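チケット #563 Nestora の理論在庫が Nam 倉庫の実在庫と合わない
状態:対応中(クローズ申請を差し戻し)
製品:Nestora 在庫管理 クラウド版
拠点:Nam 倉庫、事務用品・梱包資材の区画
優先度:中(起票者は「高」を希望)
起票:2021年12月20日

■ 事象
夜間同期のあと、Nestora の画面に出る理論在庫が棚の実数と一致しない。差異が出ているのは152品目。増えているものと減っているものが混在しており、入庫漏れや持ち出しの記録忘れだけでは説明がつかない。10月のバージョン更新より前の棚卸では、このような差異は出ていなかった。

更新のお知らせには「表示の軽微な改善」としか書かれていない。軽微な改善で在庫数が変わるなら、軽微の定義から伺いたい。

■ 一次回答(Aratden サポート窓口)
ブラウザのキャッシュを削除し、再ログインのうえ再度ご確認ください。改善しない場合は別のブラウザをお試しください。

■ 起票者追記
キャッシュは削除した。ブラウザも替えた。別の端末からも見た。どれも同じ数字。そもそも CSV で書き出しても同じ値なので、画面表示の問題とは考えにくい。書き出しファイルは最初の投稿に添付済みだが、開いた形跡がないように見える。

■ 二次回答(Aratden サポート窓口)
ご不便をおかけしております。ハンディ端末の読み取り時に、同一バーコードが二重に送信されている可能性がございます。端末の設定画面より「連続読み取り防止」が有効になっていることをご確認ください。

■ 起票者追記
確認した。全端末で有効。
二重送信が原因なら入庫側は多く、出庫側は少なく出る傾向になるはずだが、差異の符号と入出庫の回数に関係が見られない。一度も出庫していない品目でも減っている。この点についての説明をお願いしたい。「可能性がございます」だけでは、こちらの作業が増えるばかりで切り分けにならない。

念のためラベル側も調べた。Stostska のラベルプリンタで発行したものと、メーカー印字のバーコードをそのまま使っているものとで分けて集計したが、差異はどちらのグループにも出る。ラベルの刷り直しを勧められる前に書いておく。

■ 起票者追記(切り分け)
入数換算を疑っている。品目マスタには「箱」と「個」の換算値があり、ホッチキス針、クリップ、輪ゴムのように箱で受けて箱で出す品目は換算値を空欄で運用してきた。更新後、空欄の扱いが変わっていないか。

試験用の品目を新規に登録して確かめた手順は次のとおり。

1. 換算値を空欄のまま保存する
2. 箱単位で入庫を登録する
3. 手動同期を実行する
4. 編集画面を開き、何も変更せずに閉じる
5. もう一度、手動同期を実行する

3の時点では正しい。5のあとで数が変わる。編集画面を開いて閉じただけで変わる。複数回試して、毎回再現した。
パッケージの表示を誰かが個数として入力した、という線も考えたが、試験用品目にはその入力自体がない。

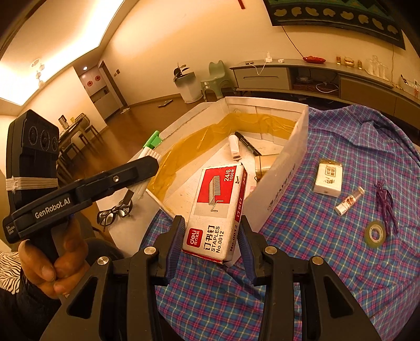
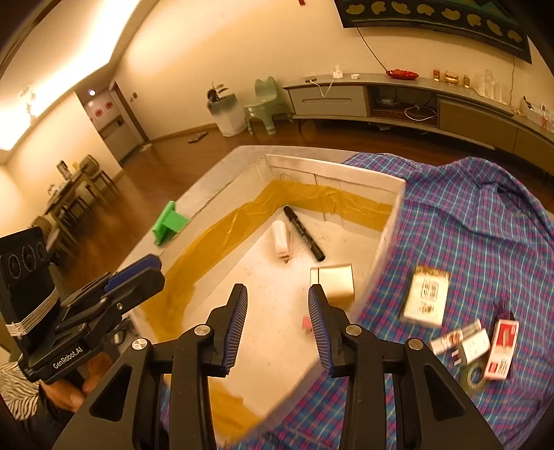
1枚目:ホッチキス針の箱(deli No.0012、24/6、1000枚の表示)。2枚目:内側に黄色系の布を敷いた白いトレー。

■ 三次回答(Aratden 技術担当)
再現手順のご提供ありがとうございます。弊社検証環境でも同様の動作を確認いたしました。換算値が空欄の品目について、編集画面を開いた際に前回表示した品目の換算値が引き継がれ、次回の同期で適用されておりました。
修正プログラムを適用いたしましたので、ご確認をお願いいたします。なお、本件は解決済みとしてクローズさせていただきます。

■ 起票者追記(差し戻し)
確認したところ、まだ97品目に差異が残っている。クローズは早い。

修正後に試験用品目で同じ手順を踏むと、確かに数は変わらなくなった。ここは認める。ただし直ったのは今後の動作で、すでに壊れた数字はそのままのものが多い。再計算が走って戻った品目と、戻っていない品目がある。その違いがどこから来るのか、回答に書かれていない。

こちらで見た限り、残っている品目には次の共通点がある。
・更新後に棚番を移動した履歴がある
・移動の記録が「調整」として履歴に残っている
「調整」は手入力の補正に使う区分のはずで、棚番の移動でここに記録が付く理由が分からない。マニュアルの該当ページにも記載なし。

■ 四次回答(Aratden 技術担当)
棚番移動時の履歴区分につきましては仕様でございます。残りの差異につきましては、お客様にて実数を入力いただくことで解消いたします。

■ 起票者追記
仕様であれば、仕様書の該当箇所を示してほしい。更新前の履歴では同じ操作が「移動」で記録されている。画面の写しを添付した。いつから仕様になったのか。

実数の入力で数字が合うのは当然で、原因の解消とは別の話。上書きすると元の履歴との突き合わせができなくなるため、残りの品目はまだ触らずに置いてある。調査が終わったという連絡をもらうまで上書きはしない。
それから、再計算を実行したのなら実行ログをいただきたい。どの品目を対象にしたのか分からないままでは、差異が出ていなかった品目が無事なのかどうかも判断できない。今のところ抜き取りで見た範囲に異常はないが、抜き取りは抜き取り。

■ 暫定運用(倉庫内向け、本チケットにも記録)
・換算値の空欄をやめ、箱で受けて箱で出す品目には「1」を入れる
・編集画面は必要なときだけ開く。閲覧は一覧画面から行う
・棚番の移動は当面保留。どうしても動かす場合は紙の移動票を残す
・自動発注は停止したままとし、発注数は棚を見て決める
・夜間同期の前後で CSV を書き出し、差分を保存する

自動発注については「修正済みのため再開して問題ない」と電話で案内を受けたが、書面では同じ内容をもらえていない。書面で来るまで再開しない。

■ 五次回答(Aratden 技術担当)
開発部門に確認中です。履歴区分の変更時期と、再計算の対象条件について、あらためてご連絡いたします。実行ログにつきましては、開示可能な範囲を社内で協議しております。

■ 起票者追記
了解。前回の「あらためて」は、こちらから催促するまで返信がなかった。次回の連絡予定日をチケットに記入してほしい。

未回答の項目は2件として管理する。
(1)棚番移動が「調整」で記録されるようになった時期と根拠
(2)再計算の対象条件と実行ログ

両方の回答がそろうまで、状態は「対応中」から動かさないこと。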